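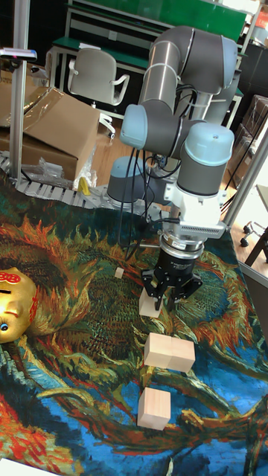 Wevstead cube

A Wevstead cube is a small, plain block of unpainted wood, equal on all sides, made for building, sorting and counting. The name comes from the Wevstead turnery, which sold the cubes loose by weight before it began to pack them in boxes. It is now used loosely for any plain wooden cube of the same kind, whoever made it. Larger pieces that match two cubes set side by side are called doubles.

Wood and finish

Most Wevstead cubes are cut from pale, close-grained wood. Beech was the usual choice in the early boxes, with a faint pink tone when freshly planed. Maple and birch have also been used, and a few late sets are in lime, which is softer and dents at the corners. The cubes were never varnished. Some owners rub them with a little oil or beeswax, but this darkens the end grain more than the sides and makes a mixed set look patchy.

The edges are eased very slightly with fine paper. A cube with heavily rounded edges is normally a later copy, or one that has been sanded again to remove pencil marks.

Making

The wood is planed to thickness, ripped into square sticks and left to rest before being cut across. Cross-cutting is done against a stop, and the last piece of each stick is thrown out if it is short. Cubes are checked by standing them in a row along a straight edge and running a finger over the tops.

Doubles were made in two ways. The older method was to cut a piece twice as long from the same stick, giving a block with no join. The later method was to glue two finished cubes face to face. This used up odd cubes and left a seam across the middle, which remains visible when the grain of the two halves does not match. Collectors call these seamed doubles. Two loose cubes pushed tightly together can look much the same until they are picked up.

Boxed sets

The standard box held 64 cubes, packed in 4 layers of sixteen. A school chest was also sold, with 440 pieces including doubles, and was meant to be shared between several tables. The Stolham catalogue lists the chest under the stock number 2180, and this number is often found stamped on the underside of the lid.

Kikuchi, a toy shop, later sold a smaller selection in a cotton bag. Vakari cubes are close in size but have a crisper edge, and are sometimes found mixed in with older sets.

Use

Cubes are used for stacking, for copying patterns from cards, for early work on area and volume, and as markers in floor games. The lack of colour means that a pattern has to be made by position alone. Kaede Fujimoto's handbook for infant teachers, Blocks on the Table, suggests starting with three or four cubes spread well apart on the table and bringing out the full box only when children ask for it. The same book advises placing a double among single cubes, so that the difference in length is noticed without being pointed out.

The surface matters more than is often supposed. On bare wood the cubes slide and are noisy. A cloth or mat stops most of this – though a thick one makes tall towers lean. Fujimoto preferred plain felt. Yuto Imai, writing in a later edition, argued for strongly patterned coverings on the grounds that pale blocks stand out well against deep greens, blues and oranges.
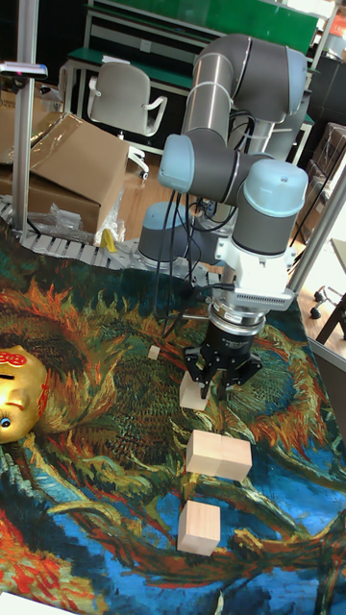 Pale wooden blocks on a sunflower print. The rectangular piece is made of two joined cubes.

Care and storage

Cubes should be kept dry and away from radiators. Dirt is removed with a barely damp cloth, and the blocks are then left to dry with space between them. Soaking raises the grain and can open the seam of a glued double. A double that has come apart can be joined again with ordinary wood glue and light clamping, once the old glue has been scraped off both faces.

Sets stored in their boxes should be taken out from time to time, as the bottom layer can swell in a damp cupboard and become hard to remove.

See also

Building blocks
Counting rods
Pattern cards
Toy chest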